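Check the markers before you blame the operator

I have looked after the hand-held grippers at Jornholm for long enough to have an opinion about them, and my opinion is that most shops spend their maintenance hours in the wrong place.

When a pair starts giving bad tracks, the first thing people do is ask who was holding it. Then they book a retraining session. At Zevutden they retrained 9 operators in June, and the tracks stayed bad. Fouad Badawi finally put a square against one of the marker cubes and found it had turned on its mount. Tightening it took five minutes.

A cube that has shifted a little still gets detected. The software reports no fault, the position comes out wrong, and every fold or pinch recorded that day carries the same error. Fingers are different. A worn finger slips, and the person holding the tool feels it right away.

So I would turn the usual schedule around. Check the cubes at the start of every shift: mount screws, corners, any scuff across the black squares. Wipe them with a dry cloth. Leave the fingers for every 20 hours of use unless somebody complains.

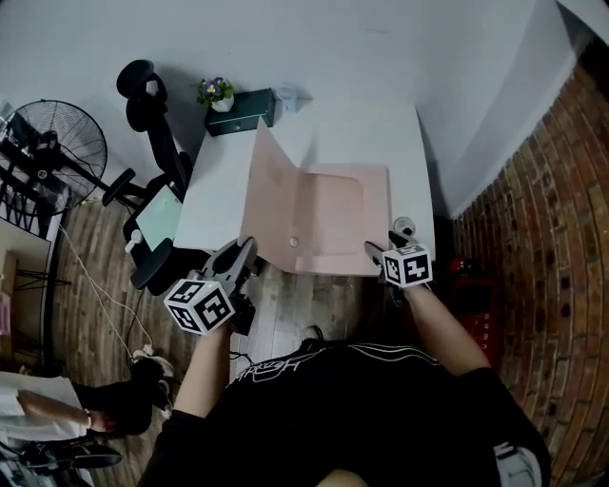

The other half of the check is to try the pair on something thin and floppy. A folder is good for this. Hard blocks forgive a lot, and a pair that passes on blocks can still miss the edge of a cover.

Some will say a daily check costs too much. Ours takes five minutes a pair, and I would rather pay that than throw out a day of recordings.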